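Madix Simulator Kit - User Manual
Section 7: Setting Up a Practice Scene

Before you start, finish the install in Section 6 and restart the computer. Your license key must be active. If the start screen still reads "Trial," quit the program and sign in again before going further.

7.1 Loading the scene

1. Open Madix and choose File, then New Session.
2. In the Scene list, pick Gakemine Kitchen. The first load takes longer than later ones while the program builds its surface files.
3. In the Robot list, pick the two-arm model with parallel-jaw grippers.
4. Set Object Seed to 3092 if you want to follow along with the exercises in this manual. Any other number gives a different layout.
5. Press Load.

Note: Changing the seed after the scene has loaded clears all unsaved objects. Save first if you have moved things by hand.

7.2 Checking the wrist view

Each arm has its own wrist view. You will use these views for close work, so check them before you drive the arms.

1. Open the View menu and choose Wrist.
2. Select one arm. The gripper should show along the bottom of the window with the fingers pointing away from you.
3. Press O to open the fingers all the way.
4. Check that both fingertips are visible. If one is hidden, choose View, then Reset Wrist.
5. Repeat for the other arm.

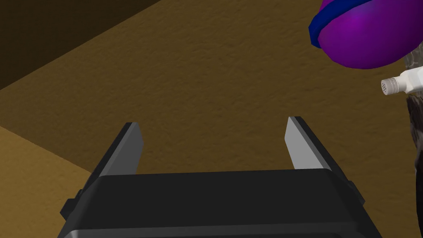
Figure 7-1. Wrist view with the fingers open.

Objects may run past the side of the window in this view. To bring one closer to the middle, turn the wrist with the Q and E keys. Do not drag the window border to make room - this stretches the picture and makes distances hard to judge.

Caution: Wrist view does not show the elbow or the upper arm. Keep the room view open in a second window whenever you move an arm more than a short distance.

7.3 Setting speed and grip limits

The default limits suit most users. Change them only if your exercise calls for it.

1. Open Settings, then Motion.
2. Set Arm Speed. The slider runs from 0 to 100. Leave it at 7 for your first session.
3. Set Grip Timeout to 600 milliseconds. If the fingers meet no object in that time, the close command stops and the fingers open again.
4. Check the box marked Stop on Contact.
5. Press Apply. The limits stay in place until you load a new scene.

With these limits set, try a dry run in open space. Pick a part of the surface with nothing between the fingers, close them, and wait for the timeout.
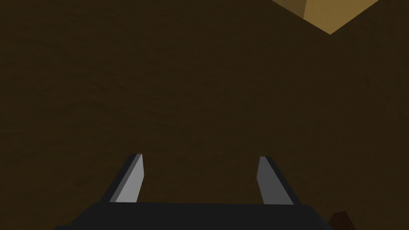
If the fingers stay shut after the timeout, the setting was not saved. Go back to Motion and press Apply a second time. A few users on older graphics cards have also had to turn off Soft Shadows before the change would hold. This is a known fault and is on the list for the next release.

Repeat the dry run with the other arm. The two arms share one timeout but keep separate speed settings, so check both sliders.

7.4 Working with both arms

1. Return to the room view.
2. Press Tab to switch control from one arm to the other. The active arm is named in the status bar.
3. To move both arms at once, hold Shift while you move the controller.
4. To tilt the room view, hold the right mouse button and drag. Press Home to level it again.
5. When you are done, press H. Both arms return to the rest position.

Caution: The H command takes the shortest path and does not steer around objects. Raise both arms clear of the counter first.

Note: With Stop on Contact checked, an arm that touches an object or a surface will pause. Press the space bar to release the pause, then back the arm away slowly. If you keep pushing in the same direction, the arm will pause again.

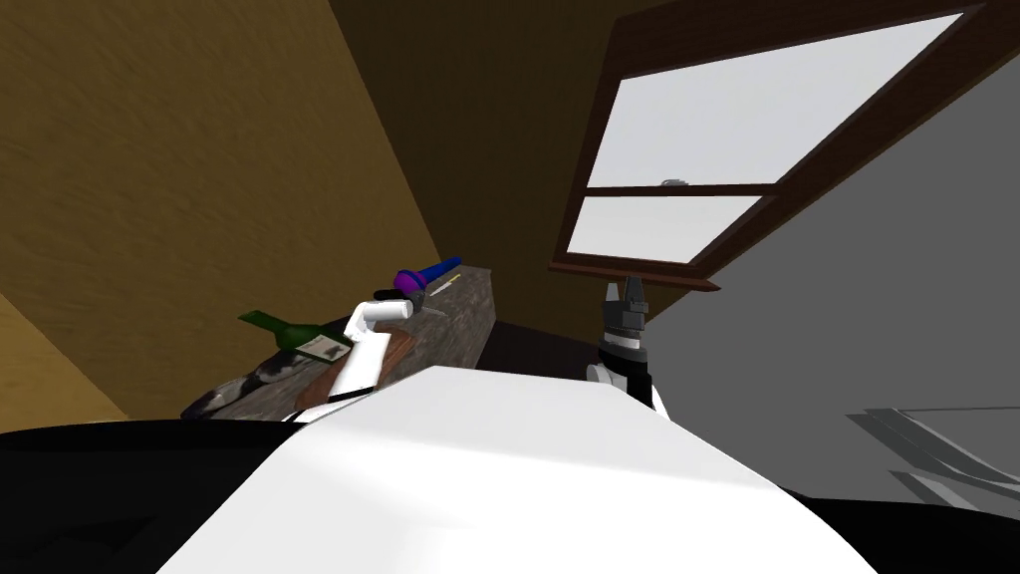

Can I run the same session on two computers?

Each license covers one computer at a time. Sign out on the first computer, then sign in on the second and open your saved session file. Arm speed and grip limits are not stored in the file, so you will need to set them again as shown in 7.3.

7.5 Saving the session

1. Choose File, then Save Session As.
2. Give the session a name with no spaces.
3. Check Include Object Positions if you have moved anything.
4. Press Save.

Session files are kept in the Madix folder under your user name. Files made before the January update will open, but the wrist views will go back to their default angles.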